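Wastis Support Portal
Ticket: Left and right hand-held grippers don't agree on finger opening
Product: Bako hand-held gripper, pair
Software: Limevitz Recorder
Opened by: Fatima Ojo, Allovia
Assigned to: Chinyere Akande
Opened: 02/08/2021
Status: Closed, workaround supplied

Fatima Ojo
We're comparing the Bako pair against our older grippers before we commit to one set for the table work. The finger opening reported for the left gripper drifts over a recording. It begins at zero with the fingers closed and by the end it reads open by a small amount when they are shut. The right one stays put. Same operator, same table, same lighting for both.

The other problem may or may not be related. Recordings from the two grippers come out at different lengths even though they are started and stopped together. In the last recording the left has 1,373 frames and the right has 1,446.

What I've tried so far:
Restarted Limevitz and both grippers.
Deleted the calibration file and ran the calibration again.
Wiped the lenses and the marker faces.
Set exposure to manual on both sides.

None of it changed anything. We record standing at the table with a gripper in each hand, and the operator works over a black mat.

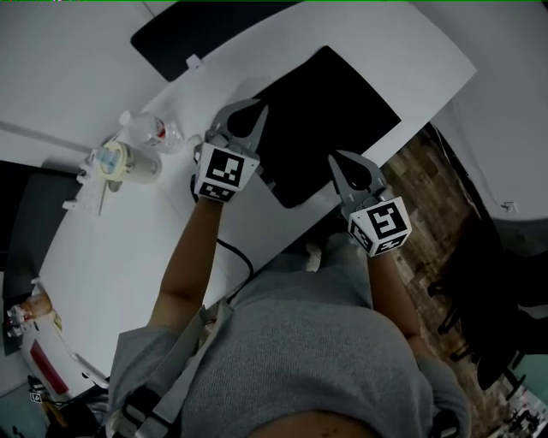

I can send raw recordings if you tell me where to upload them. They're too big for the portal.

Chinyere Akande
Thanks Fatima. The upload link is in your email. Please send one recording where you see the drift and one calibration run.

Two questions while I wait. Is auto-sync turned on in the Limevitz session settings? And are both grippers plugged into the same hub?

I would treat the frame count as the main fault for now. If the left stream is losing frames, the opening value gets matched to the wrong image, and that can look like drift when you play it back.

Fatima Ojo
Uploaded. Auto-sync is on. Same hub for both, left in the first port and right in the second.

I swapped the ports over lunch and did 4 more recordings. The short stream followed the port. With the right gripper in the first port, the right is the one missing frames. The drift didn't follow, it's still the left gripper.

Chinyere Akande
That's useful, so we have two faults.

Frame loss: the first port on the hub is the likely culprit. Please run each gripper from its own port on the computer and leave the hub out altogether.

Drift: I looked through your calibration run. The fingers are opened and closed quite fast and the software only picks up a handful of positions near the closed end. Try this:

1. Start calibration with the fingers fully open and hold until the counter starts.
2. Close slowly, hold shut for a slow count of 4, then open slowly.
3. Repeat with the other gripper. Don't do both at once.
4. Save under a new name so we can compare it to the old file.

Keep the head camera recording during the check as well. It gives us a third clock to line the two grippers up against.

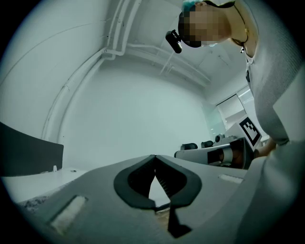

Once that's done, record a short session of opening and closing on nothing, no objects, and send me the summary page from Limevitz.

Fatima Ojo
Done. With the hub gone the frame counts match. The drift is much smaller but I can still see it on the left if the recording runs long. The summary page is attached. I also had a second operator try it, and the result was the same.

Chinyere Akande
Got it. The remaining drift is in how Limevitz averages the closed position. It has been logged as a bug and the fix is planned for the November release. Until then, untick "running average" in the gripper settings and recalibrate at the start of each session.

Fatima Ojo
Unticked it and recalibrated. The left reads zero when closed, at the start and at the end of a long recording. We'll carry on with the comparison on that setting. The hub is going in the bin. OK to close.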